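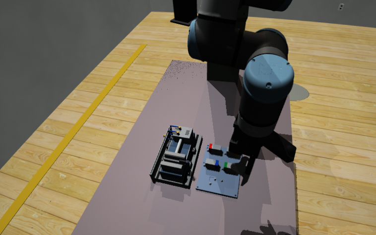 Open house at Pinlow Funeral Home, Truselano

July 2025

I have driven past Pinlow more times than I could tell you and had only ever gone in for services, when a person doesn't look at much besides the carpet and the backs of people's heads. So when the card came in the mail saying they were opening the whole building for an afternoon, front rooms and back rooms both, I put it on the refrigerator and told my sister she was coming too. It is 22 miles from our place and we stopped for pie on the way – peach, very good, a little heavy on the nutmeg.

They had the side lot roped off for parking and a tent with lemonade. At the door you got a paper program and could either follow a guide or wander. We wandered. The main chapel holds 200 with the folding doors open, and they had them open, which made it feel like a much bigger room than the one I remembered from my aunt's service. The pews are new since then. The organ is the same one, and a young woman was playing hymns on it quietly the whole time we were there, and I will admit I sat down for a couple of them.

After the chapel comes the arrangement room, where families sit down to plan things. I liked it. It has a round table, a good lamp, a box of tissues on every flat surface and a window onto the side garden. They handed out a worksheet you can take home and fill in: full name, parents' names, where you were born and where you worked, church, lodge, military service, favorite hymns, who should be called first. My sister filled half of hers in on the spot and then got stuck on pallbearers. She has decided to think it over.

The director on duty gave a short talk on notices for the paper, and it was the most useful part of the day for me. The weekly in Truselano charges by the line, and people in a hurry leave out the one thing everyone needs, the time of the visitation and whether it comes before or after the service. She also said to spell out maiden names, to have a second person in the family read it through before it goes in, and to keep a copy for the Bible or wherever you keep such things. I wrote all that down on the back of my program.

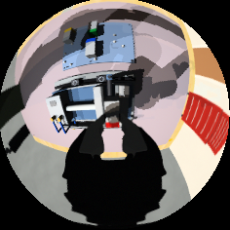

The selection room is upstairs, and there is an elevator, a slow one, so leave time for it. I had expected to be uncomfortable in there and wasn't. Most of the caskets are shown as corner pieces on the wall so you can compare the finish and the lining, and there is a long rack of fabric swatches you are welcome to handle. My sister, who quilts, went straight for the rack and started laying colors together, and the two she kept going back to were very near the pale pink of that tabletop and the light blue of the board lying on it. I wouldn't have put those two side by side myself but they are pretty together, soft without being babyish. She has asked me to remember it. I told her to put it on the worksheet.

Prices were on a printed list by the door, every item on its own line, and you could take one without asking. I appreciated that more than the lemonade.

At three there was a van over to Starnon, the cemetery on the hill road, for anybody who wanted to see the new section. It seats a dozen and we got the last two spots. They have laid out 251 spaces on the east slope, with a gravel path and benches and young maples that will be lovely in twenty years and give no shade at all right now. Wear a hat. The older part is still my favorite, with the iron gate and all those Truselano families in their rows.
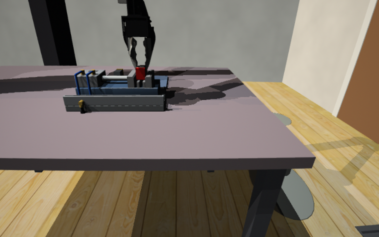 Small red block in its fixture, with the gripper above.

On the way back the van stopped at Kaneko Memorials, right at the foot of the hill, where they cut and letter the stones. We were shown a gray granite marker with the name done and the dates still to come, and the man at the bench let us run our fingers over the letters. A flat marker ordered now would be set before the ground freezes, he said, and an upright one might go over to spring. They will also clean and reset an old one, and I have asked them to go look at my grandparents' stone, which has been leaning toward the fence for years.

We were home by supper. Pinlow is holding a smaller evening in August on veterans' paperwork and burial benefits, and you need to call ahead for that one. There will be coffee. My sister has already said she'll drive, so I expect we will be stopping for pie again.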